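Cookie notice: We use cookies to keep you signed in and to count page visits. OK | Settings

Print this page | E-mail this page

SHED, GARAGE AND BACK DOOR: TIPS FOR NOT GETTING BROKEN INTO

Updated 14/12/2022

Quick ones, typed up between jobs. Most of this costs next to nothing. Some of it I learned after losing a table saw, two drills and a box of chisels out of the shed on Irkus Street. Deputy took the report, nice enough, asked for serial numbers. Had none. So start there.

Serial numbers

Write them down. All of them. Tonight.

Flip the tool over, wipe the plate with a rag, take a photo with your phone, then write the number in a notebook too. Photo gets lost when the phone does. Keep the notebook in the house, not in the shed with the tools (did that once).

No serial number? Engrave something. Cheap engraving pen, initials and the last digits of a phone number. Not your Social Security number, people used to do that, don't. Engrave in two spots, one easy to see and one hidden under a guard or inside the battery bay. A thief grinds off the one he sees.

Hand tools: paint. A stripe of ugly paint on every handle. Mine are orange with a green band. Looks awful. Pawn counters remember awful.

Total it up while you're at it. Mine came to $2490 and I would of guessed half that. The insurance adjuster wanted receipts and I had a coffee can of faded ones. Thermal paper goes blank in a hot garage. Photograph receipts the day you get them.

Shed doors

The hasp is the problem, hardly ever the padlock. Go look at yours. If you can see screw heads with the door shut, anybody with a screwdriver is in. Swap for a hasp that folds over its own screws. Or carriage bolts, round head outside, nut and big washer inside. Drill, push through, tighten. Smear of thread locker if you have it.

Hinges same story. Outside hinges with pins that lift out - tap the pins out and the door comes off in your hands. Fix: one screw halfway into the hinge edge of the door, cut the head off, drill a matching hole in the frame. Door shut, stub sits in the hole, pins don't matter. Three stubs per door. Takes a short evening.

Padlock: short shackle, closed shoulders. Less room for bolt cutters. I run a Kozma on the shed and another one on the side gate, keyed alike so one key does both. Shot of dry graphite in May and again before the cold. No oil. Oil gums up with grit and then you're out there with a hair dryer and an extension cord.

Window in the shed? Frost it. Spray-on frosting or wax paper taped inside. Wax paper yellows but who cares. They can't shop if they can't see.

House doors

Strike plate. The little piece of metal on the door frame that the bolt goes into. Came with three quarter inch screws, most likely, and those only bite the trim. Take them out one at a time and put in 3 inch screws that reach the stud. Drill a pilot first or you'll split the jamb. Split mine. Wood glue, clamp, overnight, start again.

Same with the hinges, one long screw in each, the one closest to the stop. Check the door still closes before you do the next. Long screws can pull the jamb over and then the latch rubs.

Sliding door: cut a broom handle to fit the bottom track. Measure the track, take off a quarter inch so it drops in and comes out easy. Paint the end red so you notice if its missing. Also put a screw up into the top track, head hanging down a bit, so the panel can't be lifted out. Leave enough gap for it to slide. Test it. Back the screw off half a turn if it drags.

Door from the garage into the house: lock it. That one gets left open everywhere. Put a real deadbolt on it, same as the front.

Garage door

Roll-up with an opener has a red cord inside for power outages. Some can be hooked from outside with a coat hanger through the top gap. Don't cut the cord off, you need it in a blackout. Shorten it, or take the handle off and leave the string. Check your manual. A bit of scrap plywood screwed above the release works too if it doesn't foul the trolley.

Opener remote clipped on the visor in a car in the driveway = key under the mat. Take it in with you. Get the keychain kind.

Going away more than a night or two, unplug the opener and slide the inside latch. Tape a note on the wall button or you'll come home, forget, and burn the motor out. Clarnum opener, 131 bucks for the new motor, thank you.

Lights

Motion light over the shed, aimed down. Aimed out it blinds you and lights up the nieghbor's bedroom. Walk the path at night and see where it trips. Adjust. Walk again. Mask part of the sensor with electrical tape if the street sets it off.

Solar ones: wipe the panel with a damp cloth when you think of it. Pollen kills them in spring. Rechargeable cell inside usually swaps out, so don't toss the whole light when it goes dim.

Lamp timers inside, vary the times. Kitchen early, bedroom late. An old radio on talk, low.

Keys and paperwork

Fake rock: no. Flower pot: no. Top of the door frame: no, first place anybody feels. Leave a spare with someone on the street. If you have to have one outside, a combination box bolted to something solid, around the back, and change the code after every contractor.

Kitchen drawer with the car keys, checkbook and spare house key all together, that's a gift. Split them up. Keys on a hook inside a cabinet, away from any window or mail slot. Nothing that matters left out on the counter.

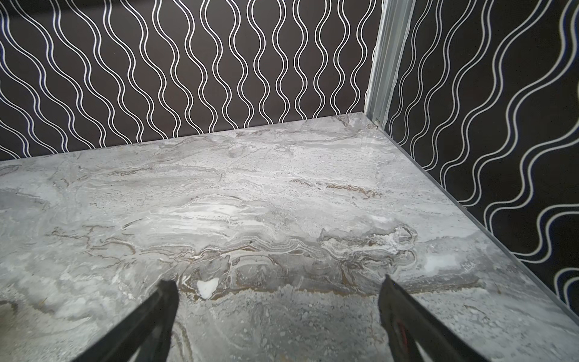 Decha Meesuk wrote in to say the mail slot is the one I should be louder about. Keys on a hall table got fished out through the slot with a bent rod and the car was gone by morning, no damage to the door at all. Meesuk's fix was a wire cage screwed over the inside of the slot, made from an old file basket, and moving the hook well out of reach. Also said to check the dog door while you're down there, a long arm gets to the thumb turn easier than you'd think.

OK so, mail slot. Cage or a hood on the inside. Brush strips alone don't do it. Dog door, put the hard panel in at night.

If it happens anyway

Don't go in. If the door's open and you didn't leave it open, walk back to the street and call from there.

After they say you can go in, don't tidy. Don't touch the door, the drawer handles, the window frame. Pictures first. Wide, then close.

Get the report number, write it in the notebook. Ask who to call with additions, you will remember more stuff for weeks. I was still adding things a month later (the good level, a set of Covance clamps).

Black fingerprint powder: vacuum first, with a brush attachment held just off the surface. Then a barely damp cloth with dish soap, fold to a clean side each wipe. Scrub it wet right off and it turns to ink. On flat paint you may be repainting. Test a corner.

Temporary door fix for the night: scrap 2x4 across the inside, long screws into the studs either side. Ugly, holds. Use another door.

Change the cylinders if any key is unaccounted for. Cylinder only, not the whole lock, two screws on most of them. Take the old one to the counter so they match the length. My three came to $192 keyed alike.

Check the pawn listings and the online ads under misspellings. "Chisle" got me one of mine back, orange handle, green band.

Print this page | E-mail this page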